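Storing cold-pressed rapeseed oil and vinegar in clear plastic – decanting, caps, shelf life

Home > Kitchen > Storage and preserving

Page 1 of 1

wvanwijk
I buy amber-coloured liquids in translucent plastic bottles: cider vinegar, cold-pressed oil, apple concentrate. All of them live on an open shelf opposite a window. I am considering decanting the lot into dark glass. Before I spend money on glass I would like to know which of the three benefits. The kitchen stays fairly cool until the heating goes on in December, then the shelf gets warm in the evenings.

Volumes are small. Nothing I buy is over 1000 ml.

lies_b
Oil, yes. Vinegar, no. Concentrate, it depends on whether it has been opened.

Oil oxidises with light and air, so dark glass filled close to the neck is worth the trouble. Vinegar is stable in practically anything that isn't metal. Once concentrate is open it belongs in the fridge whatever it is kept in.

Clilitz
I disagree with decanting oil in a home kitchen. Every transfer puts air through it. Unless the bottle you pour into is completely dry and clean you have made things worse. Put the original bottle in a cupboard with the door shut. Same protection from light, no funnel to wash.

lies_b
If he has a cupboard. He said open shelf.

Clilitz
Then a cardboard box on the open shelf. Cut the front down so you can reach in.

wvanwijk
There is one cupboard, but it is next to the oven. I measured that with a probe thermometer while baking and did not like the result.

A further question about judging colour. I keep being told to look for darkening, but the same bottle looks different depending on how I hold it.

Maksym_B
Colour through the bottle is a poor indicator. Depth of liquid and direction of light change it more than age does. With an amber liquid you can get gold near the top and something close to red-brown further down, in the same bottle at the same moment.

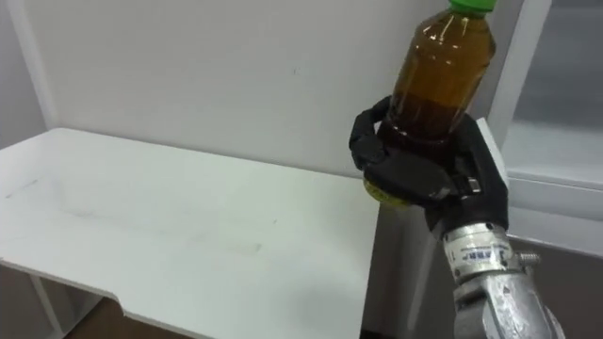 Green cap, amber-brown contents: lighter in the backlit upper part, much darker lower down.

If you want to compare over time, pour 10 ml into a white saucer and look at it from above, in the same spot, at the same time of day. Anything else is guesswork. For oil, use your nose first. Rancid oil smells of putty or old crayons well before the colour tells you anything.

anouk_j
Seconding the saucer. I would add a note of the opening date. I use masking tape on the shoulder of the bottle, well clear of the label, so that the batch code stays legible.

On caps: wipe the thread before you close it. A film of oil on a screw thread goes sticky and then the cap feels tight when it isn't seated. Concentrate is worse, as the sugar sets.

Clilitz
Tape on the shoulder comes off if the plastic is ribbed or greasy. Write on the cap with a permanent marker.

anouk_j
Until you mix up two caps when washing them. I have done this.

Clilitz
One bottle open at a time.

lottedb
Has anyone weighed up simply buying smaller bottles? We went from the large size to 100 ml for the nut oils and stopped throwing any away. Price per litre is worse, but the last third of a large bottle used to go down the sink – or rather into the bin, please don't put oil down the sink.

Vinegar we still buy large and leave in its plastic.

wvanwijk
Smaller bottles make sense for walnut oil. I use too much rapeseed for it to be practical.

Plan as it stands:
Vinegar stays in plastic on the shelf.
Concentrate goes in the fridge door once opened, thread wiped.
Rapeseed stays in its original bottle, in a box, on the lowest shelf away from the window.
Saucer check every 14 days.

lies_b
I still think dark glass beats a box for the oil, but the rest is fine. Check by smell at the same time as the saucer.

Maksym_B
Rinse the saucer with hot water and detergent between checks and dry it properly. Old oil in the glaze cracks will give you a false smell.

wvanwijk
Noted. Does the box need ventilation holes, or is the open front sufficient?

Clilitz
Open front is sufficient. Turn it to face the wall side, away from the window.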